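Fikerby Gripper Trial: My Part of the Report
Morenike Ogbonna, 26 November 2020

So my half of the project was the fun half! Damilola did the controller logs and I got to wipe glass with the two hand-held grippers we'd been arguing over since March. The Vilwood has metal linkages and a stiff squeeze (my hand was sore by run 6). The Akinola has fat soft fingers and a camera looking out over them, so you see what the cloth is doing the whole time.

We did 78 wipes in all, same pink cloth, and I scored each one for whether the cloth stayed put in the jaws. Flat glass was easy for both. Corners were a mess! The Vilwood held on better when I pushed hard, but it let the cloth bunch up, and then I was really only wiping with one little lump. I dropped three wipes from the scores, all mine, all from starting before the recording did.

The wide lens bends every straight line, and Damilola still has to correct for that before we can measure any angles. I'd like to try a thinner cloth too. 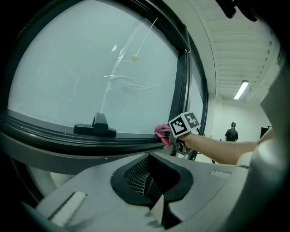 Pink cloth in both of these, with glass behind it.

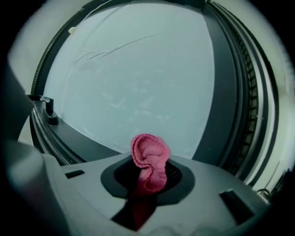

Fatima Visser read the draft and wrote back that scoring only whether the cloth stayed put favors the stiffer gripper, and that she would want a score for how clean the glass got before picking either one.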